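Cadi Edwards
Okay friends, I finally have to talk about breakfast trays, because I have been eating toast over the sink since November and enough is enough!

Cadi Edwards
My aunt in Flanmont carried her morning tea on a tray for 29 years (same tray, same chipped corner, bless her) and she always said a meal feels like a meal once it has an edge around it. I used to laugh at that. I don't laugh anymore.

Cadi Edwards
So my rule now is one tray, one plate, one spoon, and if it doesn't fit, it waits for lunch. Dark blue makes everything on it look cheerful, especially a pink-red plate, and I will go on about that to anyone who stands still long enough.
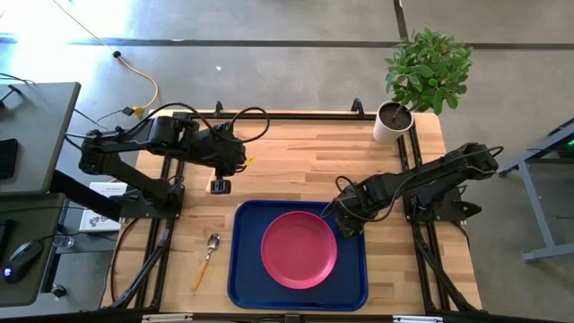
Cadi Edwards
I do go back and forth on the spoon. On the tray it slides around when you walk, so I like it to the left on the bare wood, and then I carry it separately like a fool. Tell me how you all do it, I really want to know!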